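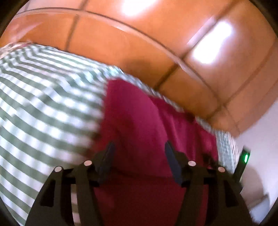 Hand cream that doesn't leave you greasy?

mossybutton
Hi all, long time reader and very occasional poster! My hands have been a mess since March and I'm hoping you lovely people can steer me right. I wash them constantly at work (I'm in a bakery, so it's hot water and flour all day long) and by the time I get home my knuckles are rough enough to snag my tights. I've been through two tubes of the Vurnolby almond one, and while it smells like heaven, it sits on top of my skin for ages and I leave fingerprints on everything I touch. Is there something that sinks in properly? I'd like to stay under 20 dollars if I can, but I'll stretch a little for something really good.

pearl_and_thyme
Oh you poor thing, I did bakery work in my twenties and I remember that tight, papery feeling so well! I'd try the Plaltomar overnight balm. It's thick, I won't lie to you, but if you put it on right before bed with a pair of cotton gloves it doesn't matter how greasy it is, and in the morning your hands feel like somebody else's. I've been using it for 5 years and I still get a bit excited when a new tin comes in the mail.

Quillfeather
I'm going to disagree with pearl here, sorry pearl! I bought the Plaltomar after everyone raved about it in the winter thread and it did nothing for me except ruin a pillowcase. It's also got a strong lavender scent, and if your skin is already cracked that can sting. I'd go for something plain. The Wako unscented is my favorite, it comes in a pump bottle so you can keep it by the sink, and it's gone in a minute or so.

pearl_and_thyme
Did you wear the gloves though? It makes all the difference, I promise.

Quillfeather
I did wear the gloves! I woke up and they were on the floor, both of them, I must throw them off in my sleep. Maybe it's great for people who lie still.

tuppence161
Wako gets my vote too, with one small grumble, the pump clogs when you get near the bottom and I end up cutting the bottle open with kitchen scissors. There's a good 2 weeks left in there, so do cut it! For what it's worth, I also changed my hand soap and I think that helped as much as any cream. I use the Danida bar now, the oat one, and my hands don't feel stripped afterward.

mossybutton
Thank you all so much, this is so helpful. I can't choose the soap at work, sadly, it's whatever is in the dispenser, but I could certainly change the one at home. Quillfeather, does the Wako pill up at all if you put on a second layer? The Vurnolby does that and it drives me up the wall.

Quillfeather
Not on me, as long as I let the first layer go in. If I rush it there's a tiny bit of rolling around the wrists.

pearl_and_thyme
I'll be big about this and say try the Wako in the daytime. But please get the small tin of Plaltomar for nights, and report back!

mossybutton
Deal! I've ordered the Wako and the oat soap, and I'll pick up the little tin when I get paid. Will update in May.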